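About Flinda

Flinda is a small testing workshop in Nellolham. We try out grippers, robot arms, wrist cameras and controllers, and we write down how they behave with ordinary things from ordinary homes. Our customers are mostly companies that must choose one gripper out of several and do not have the time or the space to try them all. Sometimes it is a university laboratory, and sometimes a maker who wants to hear an outside opinion before the next version goes to the mould.

We do not sell grippers and we do not take a commission from anybody who does. A maker can pay us for a test, but the maker gets the same report that any other customer would get, with the bad pages included.

How we started

The company began with 2 benches and one arm, in the back part of a bicycle repair shop. At that time we tested suction cups for a packing line. The work was fine but always the same, the same box and the same tape. Then a customer asked us if a parallel gripper could take cutlery out of a drawer. We said yes too quickly. A fork is easy, a flat spoon handle is quite hard, and a thin chopstick that lies close to another chopstick was the hardest of all the things we had on the bench. We spent much longer on this question than the customer paid for, and from this our present work has grown.

Why we test in kitchens

A laboratory table is flat, grey and evenly lit. Things in a home are lying on a cloth, the cloth has a pattern and creases, and there is a window on one side which changes the picture of the wrist camera during the day. We learned that a gripper with very good marks on our bench could drop to the middle of the list when we moved the same test to a kitchen. So now every comparison has a bench part and a home part, and in the report we keep the two results separate. We don't make an average of them.

For the home part we like to use the hand-held grippers. A person holds the tool and closes the fingers, so we can learn about the fingers and the pads before any arm is involved. It is also much faster to carry to another place. The favourite task is the utensil task: spoons and chopsticks are lying on the table and they have to go into a holder, one after another.

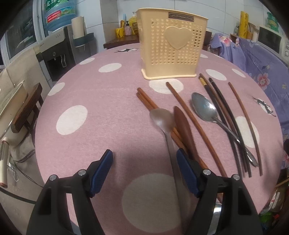
The rules of the task are short. The operator may not push the utensils apart with the other hand. The operator may not slide a thing to the edge of the table to get the finger under it, unless the test is about sliding. If a piece falls, it stays where it fell and it is the next piece to be picked. We write down the attempt as it happened, also when it was clumsy.

What we look at

Pads. The soft pad on the inside of the finger makes more difference than most customers expect. A textured pad holds a round stick well, but if it is too thick the fingers cannot close fully on a very thin one, and the stick turns when it touches the rim of the holder. We press, pull and twist each pad by hand with a small scale, then we repeat it after the pad has been used for 300 picks. Some pads become smooth quite early. Others collect dust from a tablecloth and become worse in this way, but a damp wipe brings them back.

Finger tips. For flat things on a soft cloth the tip should be thin. For heavy spoons a wider tip is calmer. We have no general advice here, it depends on what you want to lift, and we ask for your list of objects before we give you a price.

Opening. The fingers must open wide enough to stand on both sides of a handle without touching the neighbour. When chopsticks are lying crossed under a spoon, a large opening is not always a help, the second finger then lands on something else.

Play in the joints. Linkage grippers have pivots, and pivots get loose. We check the screws before the test and after it. If we had to tighten one during the test, it is written in the report with the time.

Cameras. We note what the wrist camera can see when the fingers are closed. With many designs the jaws hide exactly the place where the object touches the cloth. A wider lens helps with this, and then the edges become bent and the distance is harder to judge.

Controllers. Here we are more strict, as a controller can hide a bad gripper or spoil a good one. All arm tests are run with our own reference controller, which we call Ding. It is not a clever one. It closes at a fixed speed, stops at a fixed force and keeps a log. If a customer wants to use another controller we run the test a second time with it, and both logs are handed over.

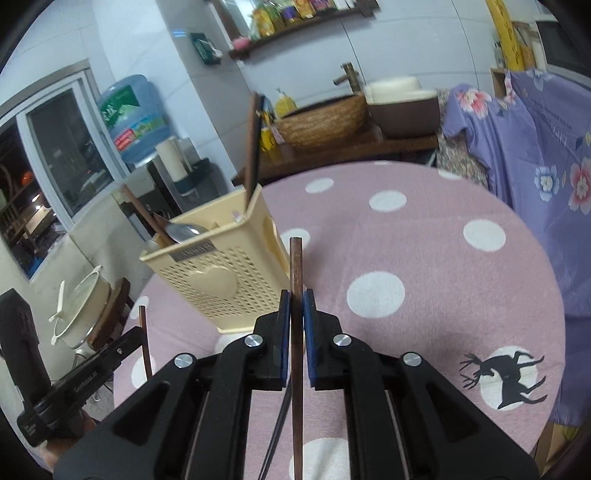 Grullisa – Household Gripping Team at Flinda

Grullisa is the team that does the home part. It has 7 members, and every one of them must be able to work as operator, as note keeper and as the person who sets the table again. We change the roles in the middle of each session. An operator with tired hands gives different results, and we could see this in our early numbers, where the last gripper of the afternoon was nearly always the worst one. Now the order of the grippers is drawn by lot.

A usual session takes 90 minutes without the building up. We bring the grippers, the cables, a floor mat for the cables when there is space for it, and a box of spare pads. The cloth, the utensils and the holder we prefer to find in the place. Wood, metal, lacquer and plastic all feel different between the pads. An upright chopstick is a nice grip to look at, but it is also a hard one to bring into a holder where other sticks are already standing, because the lower end moves more than your hand does.

In June the team wrote a new version of its table sheet. The old version only asked if the piece arrived in the holder. The new one asks also how it was taken: near the end, in the middle, from above or from the side, alone or together with a neighbour. This makes the writing slower, and some customers have told us that they only read the first page anyway. We keep it. When we later compare two kinds of pads, the place of the grip is the first thing we look for.

The team also does tests with two hand-held grippers at one table. These are more difficult to plan, the operators are soon in each other's way, and we are still changing the method. If you want such a test, please write to us early.

What you receive

You receive a written report in plain English, the table sheets, the recordings from the wrist cameras and the logs from Ding if an arm was used. Worn pads are sent back to you in labelled bags. We give no stars and no winner. At the end of the report there is a page with the title "What we would try next", and there we allow ourselves an opinion.

If a result looks strange to you, you can ask for a repeat. The first repeat is free of charge when we agree that the notes are not clear enough. It has happened, and the mistake was on our side more than once.

Working with us

Please send us the list of objects, the weight of the gripper, the connection it needs, and the question you want to have answered. The question is the most important of these. "Is it good?" we cannot test. "Can it take one spoon from a group of spoons on a cloth?" is a question we can start with tomorrow.

Visitors are welcome in the workshop in Nellolham after writing to us first. The home tests are not open for visitors, the kitchens are small.

Page last changed: August 9, 2021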